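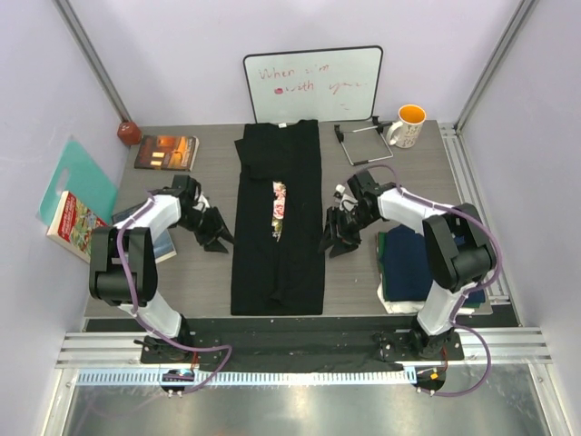
I've been running the pre-sale clothing check at our resale shop long enough to have opinions about it, and Nazma Samarakoon finally told me to write them down so the new folks can stop texting me. Every garment gets the same going-over before it hits the rack. Flat on a table, neckline at the top, good light, no exceptions. Dark clothes are the ones people rush, and they're the ones that come back. Take a long black piece with a small white label at the neckline and a strip of flowered fabric showing through a narrow opening down the front: it looks simple enough, but you've got two kinds of cloth to check, and black hides just about everything.

So this is my list, with my grumbling left in. Last updated 5/19/25.

1. Neck label
Is it there, can you read it, is it stitched down all the way? Tug each end gently. A label hanging on by one thread gets tacked back down, no debate. If there's no label, write "unmarked" on the tag. Please don't guess the size from how it looks on you.
Comment: Divina Ignacio measures every unmarked piece across the chest and writes the number on the back of the tag. I used to think this was fussy. I do it too now.

2. Care and fiber tag
Usually in the left side seam, sometimes the right, once in a pocket (why?). Copy the fiber content if you can read it. If it's faded, write "not legible" and move on.

3. Smell
Get your nose close to the underarms and the collar. I know. Do it anyway. Perfume airs out on the back line overnight, smoke mostly doesn't, and mothball smell is a hard no unless it's a coat we really want.

4. Underarms and collar
Look for white crust, shine, or stiffness. On black fabric, tilt it toward the window, or run the Grelto hand lamp low and sideways across the cloth. Straight-down light makes it all look fine, which is how I passed a blazer in January that had a deodorant mark the size of a playing card. Still embarrassed.

5. Seams
Pull both sides lightly along the full length. You're listening as much as looking -- a popping sound means the thread is rotten and the rest will go soon. Check the crotch seam on pants twice. Open seams shorter than your thumb go in the mending basket, longer ones go to Divina to decide.

6. Contrast panels, trims and linings
Anything with a second fabric sewn in needs its own look. Printed cotton next to black cloth can pick up dye in the wash, so check the pale parts for a gray cast along the stitching. Rub a damp white rag on the dark fabric somewhere hidden. If color comes off, the tag gets "wash alone" in big letters.
Comment: I use the cut-up Fuvness towels for this. They're in the drawer under the register. Please put the stained ones in the trash and not back in the drawer!

7. Closures
Do every button, snap and hook. Run the zipper up and down two full times. If it sticks, a little pencil lead on the teeth usually does it. A missing button isn't a fail if we can match it from the jar, but all the buttons have to match by the time it goes out.

8. Hem
Follow it all the way around with your fingers. Dropped hems are easy to miss when the piece is lying flat, so pick it up and look at the back too. Fused hems that have come unstuck can be pressed again. Stitched ones get stitched.

9. Holes and pilling
Hold knits up to the light. Moth holes travel in groups, so if you find one, bag the piece and check whatever was folded next to it in the same donation. Light pilling gets the Makris shaver. Heavy pilling goes to the dollar bin.

10. Pockets
Turn them out. Tissues, mints, receipts, and one time a folded 100 dollar bill that we did get back to the lady who dropped off the bag. Anything that isn't trash goes in an envelope with the donation number.

11. Press and price
Steam last, after all the rubbing and tugging is finished. The Eltel steamer spits if you fill it past the line, and it will leave a spot on anything silky, so hang those and steam from the inside.

Fail codes for the tag, same as ever: M for mending, W for wash again, D for dollar bin, R for rags. Initial it, please. An X with no initials tells me nothing and I end up doing the whole check over.

Last batch was 49 pieces, and 27 went straight to the rack. The rest are mostly M, and the mending basket is overflowing again, so if you can sew on a button and have an hour, come find me or Nazma in the back.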